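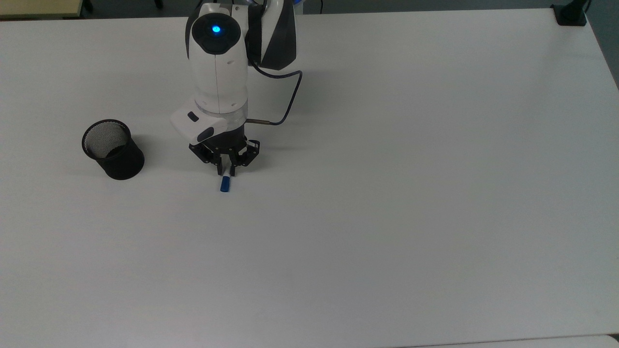 Repeated the surface finish check on the Drestidville bench tops, second coat, after the sanding pass. Coat weight on the new batch from Edura came out at 167 g per square meter, a little over what the sheet asks for. Cure was left at nine days instead of five – no change in hardness that I could measure. The white stays matte under even light, with soft gray shadows and no glare, and a small blue piece on it reads clearly against the top. That contrast is what Gidey asked for, so the gloss additive stays out.

Still open: edge sealing on the 2 offcuts from Drerton. Wipe test with solvent not done yet. Keep the leftover tin closed – the last one skinned over.

28th December – posted by the finishing bench

Home Notebook Materials Archive Contact

Filed under: Coatings and work surfaces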